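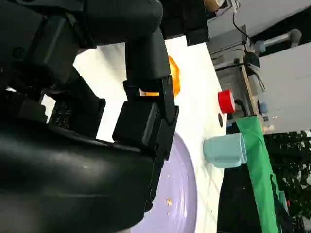 How far ahead should you plan a first trip on your own?

Far enough to have your first two nights booked and your way out of the airport or station written down on paper. Past that point it depends on the season and on how well you sleep with loose ends, and we'll spend most of this session on the loose ends.

Session 2: Building a route you'll still like on day six

Handout for the evening class Planning Your Own Trip

OK, so last time we talked money and bags, and a few of you stayed behind to ask about routes, which made me very happy because routes are my favorite part! Bring this handout along with your map, and please scribble on it. I leave wide margins on purpose.

Start with the map, then look at the clock

Almost everyone starts with a list of places. I do too (mine are usually on the back of an envelope). The trouble is that a list has no distances in it. Two names sit next to each other on paper and you forget there's a mountain range in the middle, or a ferry that only goes in the morning.

So take your list and put a dot on the map for every place. Then write travel times between the dots, door to door. I mean from the bed you woke up in to the bed you'll sleep in, with the walk to the station, the wait, the change of trains, and the twenty wrong turns at the other end. A train ride of 50 minutes can easily eat a whole morning once you've packed, checked out and found somewhere to leave your bag.

The worked route: Zadach to Edton

We'll use the same route all through the course, so here are the bones of it.

Zadach is where you land. Big town, old center, good trams, a river you'll cross far more often than you meant to. Fustari is up in the hills and you get there by bus. Lu is a tiny place on the lake with one main street and a boat landing. Edton is on the coast, and your train home leaves from there.

My first try at this trip, years ago, gave every stop one night. On paper it looked lovely. In real life I saw four breakfast rooms and the inside of a lot of buses, and I remember next to nothing about Fustari except a steep flight of steps and my suitcase bumping up every one of them.

The second time I had six nights and split them like this:

Zadach -- 2 nights
Fustari -- 2 nights
Lu -- no nights, a long lunch stop on the way down
Edton -- 2 nights

Much better. I got a full day in each of the places I slept in, and Lu turned into the best lunch of the whole week, with my shoes off and my feet in the lake. Would I sleep there next time? Probably, if I could find a room, but then something else has to give, and that's the bit people hate doing.

Nights and days are different things

Say this one out loud with me in class, please. Two nights is one full day. You arrive in the afternoon of the first, you have the second to yourself, and on the third you're looking for your charger under the bed. When you tell a friend you're "doing three days in Zadach," check which kind of three you mean before you book anything.

Arrival day barely counts. I plan a walk, a grocery store and an early dinner, and if I get to see something famous before dark I treat it as a gift.

Anchors

An anchor is anything that has a fixed time and would ruin your mood if you missed it. The flight, a concert ticket, the last bus to Fustari, the boat from Lu. Mark your anchors in red, one color only, and look at how much red you've got. If there's an anchor on every single day you've planned a work week with nicer views.

My own limit is one red thing per day, and at least one day with none at all. I break this rule constantly in Edton (there's a morning fish market and an evening organ concert, and I will not choose).

The hill problem

Fustari sits at over 2,000 feet, and the bus climbs the entire way in tight bends. If you get carsick, sit near the front and eat lightly beforehand. Also pack a sweater, even in summer. I bought a very ugly one up there and I still wear it for gardening.

Height changes your timetable as well. In December the hill bus runs shorter hours than in summer, so the handy late connection you noted down in July may be gone. Always check the timetable for your dates, and check it again the week you leave.

Slack

Slack is time you've left empty. I know it feels wasteful when you've saved up all year! Think of the rainy afternoon, though, or the blister, or the nice couple at the next table telling you about a garden you've never heard of. Leave half a day in every stretch of three and you've got somewhere to put these things. My happiest afternoon in Zadach was spent in a laundromat and then in the bakery across the road, and I couldn't have planned either one.

If you're traveling with somebody else, talk about slack before you go. One of you will think it means sleeping late and the other will think it means an extra museum. Both are fine, but find out at home.

Booking order

I book in this order and I've been happy with it:

1. The way there and the way home
2. The first nights and the last night
3. Anything marked in red that can sell out
4. The nights in the smallest place, where there are the fewest rooms
5. Everything else, or nothing else, depending on your nerves

People always ask me about step five. In spring and fall I leave the middle open and decide over coffee. In high summer I book the lot, grumbling.

To do before next time

Draw your own route with no more than four dots. Write door-to-door times between them, in pencil. Mark your anchors in red. Then take one dot away and see how you feel about the trip that's left -- relieved or robbed? Bring both versions and we'll pass them around the table.

If you don't have a trip in mind, use Zadach to Edton and give Lu a night. You'll have to steal it from somewhere, and I'd like to hear from where.

Next session is about eating well on your own, including how to ask for a table for one without whispering. Bring a menu in a language you can't read, if you've got one in a drawer somewhere.

Handout last revised 31 July 2024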